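Kitchen and Workshop Tips: Getting On With the Clillo Hand Grippers

Filed under Tools, updated 28th July

The Clillo is a pair of hand-held grippers sold by Gunnlaugsson for people who want to record kitchen jobs for a robot arm to learn from. We have had the kit on loan since June. These are the tips we would pass on to anyone renting or buying it.

Clear the table first. Put out one job at a time, and keep the cables running back along your forearms so they stay clear of the work.

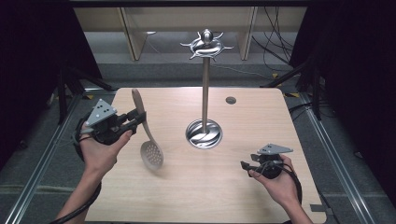

Utensil stands make a good first job, and a hard one. The hooks sit close together and a handle has to be brought in at the right angle. Start with something light and flat. A slotted spoon held in the left gripper, with the right one open and free, is a sensible way to begin. Keep the plates on top of both grippers facing up, and don't cross your wrists. Go slower than you would with bare hands.

Wipe the tabletop between sessions. Crumbs and grease get onto the pads and then onto everything else. A barely damp cloth is enough for wood. Dry it straight after.

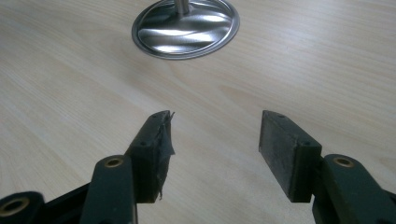 Pads are the part you will replace most. Check them every 200 grips and change them when the edges start to fray. Peel the old one off slowly, clean the face with rubbing alcohol and leave it for 5 minutes before sticking the new one down. Curkside sells a pack that fits, and we found no difference between those and the ones in the box.

Polished metal and glass are slippery. Close the jaws on the widest part you can reach, lift a little, and stop before you move sideways.

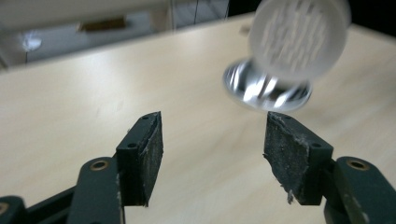
Put a folded dish towel down if you are worried about chips. For round knobs, three short practice lifts are worth doing before you record.

The Plurcombe rental desk offers the kit by the week, with a spare set of pads. Our loan set logged 3,032 grips and the hinges still move freely. The manual is thin on cleaning, and the cables could be longer. Store the grippers with the jaws open.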